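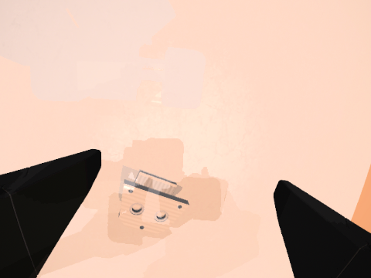
A simulated gripper opens over a small part with two round knobs. Image: Stadholm

Stadholm says its robots learned assembly without touching a real part. The numbers need a closer look

6 August 2020

A robotics software firm says it has taught robot arms to handle small mechanical parts using nothing but computer simulation, and that the skill carries over to real machines with almost no extra work. The second half of that claim rests on thin evidence.

Stadholm released the results this week in a paper describing a training method it calls Clususeo. The idea is simple enough. Instead of building one very accurate virtual workcell, the method makes a great many sloppy ones. Lighting, surface colors, shadows and the angle of the view are changed from one practice run to the next, and the control software has to cope with whatever it gets. By the time it meets a real bench, the company argues, reality looks like one more variation.

Versions of that idea have been going around robotics labs for years. What Stadholm says is new is how the changes are picked. Clususeo looks at which practice runs went badly, groups them by what they have in common, and makes more like them. An earlier in-house method, Kruger, changed everything at random and is the main thing the new one is measured against.

In simulation the gap is large. Kruger needed 506 hours of computing time to reach the company's target score on a pick-and-place task. Clususeo got there in 155. If that holds up elsewhere it would save a lab real money, and it is the strongest part of the paper.
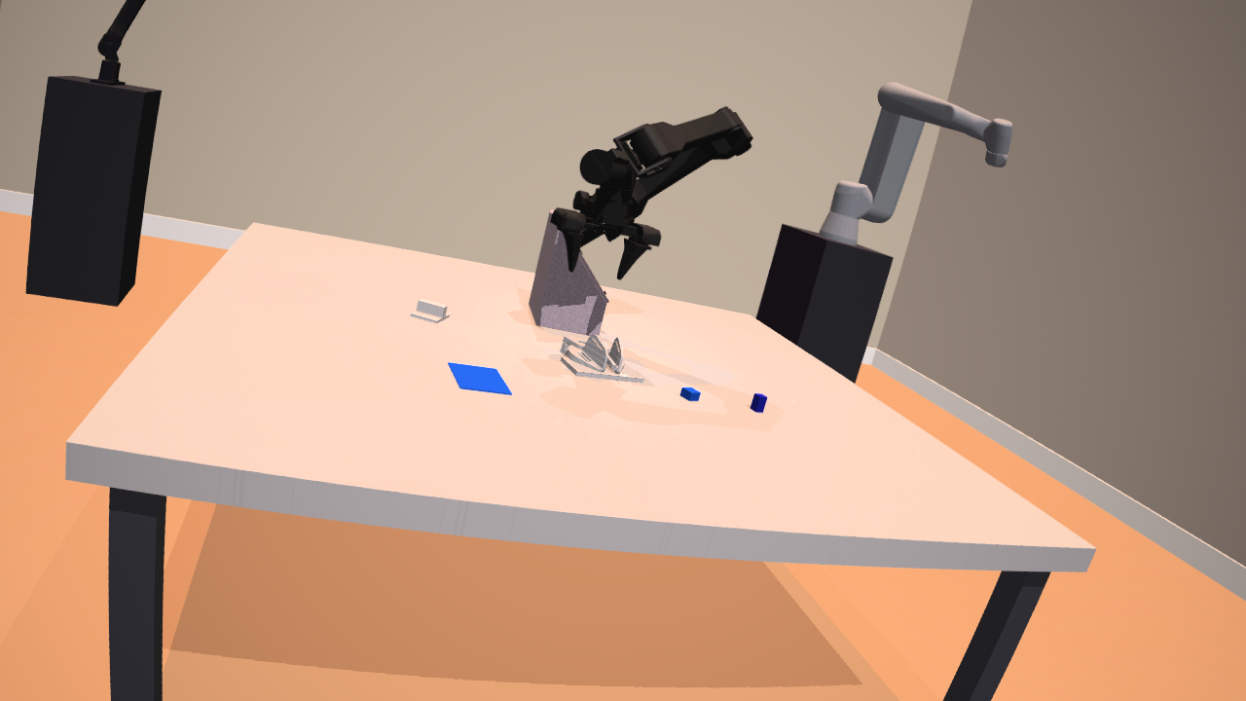 3 min read

The simulated rooms are plain places, with a table, robot arms, an orange floor and a few objects set out on the tabletop. The contrast with a working factory is hard to miss. There is no oil, no loose cable, and no bin of parts that came in slightly out of spec.

Then there is the test on hardware. The paper's summary says the method "transfers reliably to physical robots." The section that backs this up covers 2 robots, both the same model, both in Stadholm's own lab and both fitted with the same gripper. They were tried on 7 kinds of parts. The paper does not say how many attempts were made with each, and it gives a single average success rate for the lot, so a reader can't tell whether one hard part failed every time or all of them failed now and then.

Guido Messina, an automation consultant who reviewed the paper at our request, was not won over.

"The simulation work is careful and I'd be happy to use it," he said. "The hardware section reads like it was added in the last week. I want to see every grasp, including the ones they'd like to forget."

Messina also questioned the choice of opponent. Kruger dates from January of last year, and Stadholm did not run Clususeo against any outside method. "Beating your own old code is a fine thing to do," he said. "It doesn't tell me where you stand."

Contact is another weak spot. Simulators are good at how things look and much worse at how they rub, stick and bend when a finger closes on them. The paper spends four pages on looks and a paragraph on friction, which was held at one fixed value throughout.

Stadholm said in an emailed reply that full hardware logs are being prepared and that more robots will be tested — it gave no date for either. It did not answer a question about why no outside method was included.

The company plans to sell Clususeo as an add-on to Lorko, its existing robot programming package. Pricing has not been announced. Current Lorko customers have been offered early access to the simulation tools, though the trained controllers used in the paper are not part of the offer.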